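Snack Wrappers, a Teal Bin and a Bedroom That Got Away From Me

2018-12-15

So I had a whole different post planned for this week (the soup one, I know, I keep promising the soup one) but then I spent most of a day on the bedroom and now that's the only thing in my head. Sorry, soup people. It's coming.

Some background for anybody new. We moved into this apartment in August, the one above the shoe repair place in Davby, and the bedroom is the room I never really finished. The kitchen got shelves. The bathroom got the good towels. The bedroom got a bed, a wardrobe and whatever was still in the last box, and then winter showed up and I started eating chips in bed with a show on, which is my favorite thing to do in cold weather and I won't be taking questions about it.

The trouble with snacks in bed is the wrappers. I have a system, and the system is that a wrapper goes over the side of the mattress and becomes a problem for tomorrow. You can get away with this for a surprisingly long time!

Start with the floor

Every cleaning book I own (there are three, all gifts, draw your own conclusions) says to work from the top of the room down. Dust first, floor last. I'm sure that's right if your floor is only dusty. Mine had a heap on it. Purple wrapper, bright green wrapper, little gold and black bits in between, all of it together like the bottom of a Halloween bucket. I can't dust a nightstand when I'm standing in candy trash, so I did the floor first and I'd do it that way again.

I also learned that it goes much quicker if the bin comes to the mess. For years I've walked each piece of trash across the room like I was delivering mail. Now I bring the bin over, set it down right next to the pile, and move it along when that patch is done.

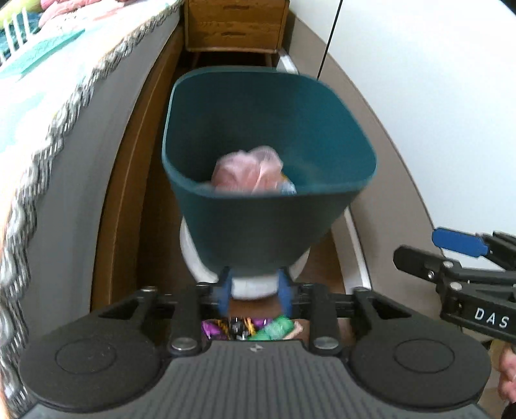 The bin question

I want to talk about this bin for a minute because I went back and forth over it for way too long. It's dark teal plastic, narrower at the bottom than the top, with a squarish mouth. I got it at Lultton, the discount place out past the bus depot, and it was on a shelf with maybe every other color you could want. I stood there with a gray one in my hand for ages. Gray would've been sensible. Then I put the gray one back and got the teal, and I've been pleased about it ever since, which is a lot of feeling to have over a trash bin.

Things I like about it: it's small, so it has to be emptied before anything in it gets weird. It fits in the narrow strip of floor between the bed and the wardrobe, and that strip is no use for anything else. I can reach it from the bed. That last one is the big one. If I can reach the bin from the pillow, the wrapper goes in the bin. If I have to put a foot on the floor first, it doesn't, and there's no point pretending I'm a different kind of person.

Things I don't like: I never remember a liner. I had a roll of Jumus ones, the kind with the drawstring, and they were too big and puffed up over the rim so that everything I threw in bounced off. I gave up and used the rest of the roll for shoes. If you know a liner that fits a little squarish bin, please tell me in the comments, I'm serious.

The chip bag problem

Chip bags are the worst thing to put in a small bin. You can crumple one as hard as you like and it slowly opens up again, crackling, usually right when you're trying to fall asleep. The wavy Lay's ones are what I buy most. The bag is purple and black with 大波浪薯片 down the front in big white characters, and it takes up half the bin all by itself with a corner sticking out the top.

My mother folds hers. She flattens the bag, folds it in long thirds and then tucks the end in so it makes a neat little packet. I've tried it and it does work, and I've also noticed that I will never once do this at eleven at night with crumbs on my hands. So: crumple, push down, put something heavier on top if there is anything. Good enough.
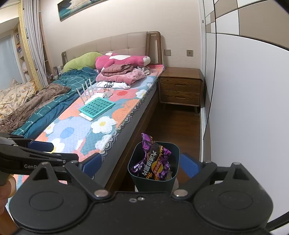
The bed, and the stuff that lives on it

Once the floor was under control I turned to the bed, and I'll admit this part was more fun. I love the padded headboard. It's beige and it has those seams going both ways, and crumbs do get in the seams, so every couple of weeks I go along them with a dry toothbrush. Old toothbrush! Not the one in use! Do it before you change the sheets or you'll be very annoyed with yourself.

The lime-green cushy thing stays up against the headboard, and so does the big hot-pink plush with the white belly, who mostly lies on its side and takes up as much room as a medium dog. I did think about moving it to the top of the wardrobe. I got as far as picking it up. It's back on the bed.

Then there's the folded clothes. I'm fine at folding, I even like it, I do it in front of the TV. Putting away is where I fall apart. The pile gets folded, it gets set on the bed, and it goes from bed to chair and back to bed for days. The fuzzy pink one is the worst because it's so thick that it wants half a drawer. The dusty-rose one with the dark lines just rides around on top of it. My plan is to clear out the low drawer that's full of swimsuits right now, seeing as it's December and all.

Still to do

Dust the nightstand, both drawers included (I'm scared of the lower one).

Find something to do about the cable by the nightstand. A clip, maybe? Tape leaves marks.

Sweep under the bed with the flat broom.

Take the trash down before the Đàm bakery closes so I can get a roll on the way back up.

Soup post next, I promise.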